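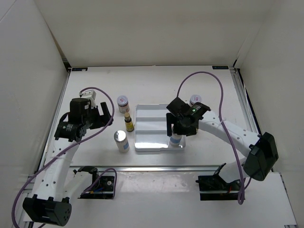
2 min read

Urnenell Publishes First Results on Two-Arm Robot for Small Household Chores

JULTDALE, July — Urnenell, a developer of automation software for homes and small shops, today published the first results of its Mersha program. The program asks a simple question: can a machine already do the small chores that people do every day without thinking?

The answer of the company is careful. For some chores yes, for many chores not yet.

In the trials, a pair of robot arms works at a white table with small bottles, jars and a shallow tray with compartments. The task is to put the containers in the tray and to take them out again. A person does this in a few seconds. For a robot it is still difficult, as the containers have different heights and lids, and a shiny surface can confuse the system about where an object ends.

Urnenell ran 300 trials of the tray task during the first phase. The software, called Lima, learned from 2000 demonstrations which were given by human operators. According to the company, short jars with wide lids were the easiest objects. Narrow bottles standing close to a tray wall gave the most trouble, and the arms often needed a second try.

The company also tested 6 other chores, among them folding a small towel and restocking a shop shelf. Only 2 of them reached the level which Urnenell considers good enough for a longer test outside the laboratory. Folding was not one of them.

"We do not want to promise a robot that cleans the kitchen next year," the company said in a statement. "A tidy tray is a modest result, but it is a result we can repeat and measure."

The next phase will take place in Jultdale and will add containers that the software has not met before — this is the situation in any real bathroom cabinet or store. Urnenell will also study how the two arms can share one task and not wait for each other.

Shops that wish to propose a chore for the next phase can write to the Mersha program office at Urnenell in Jultdale.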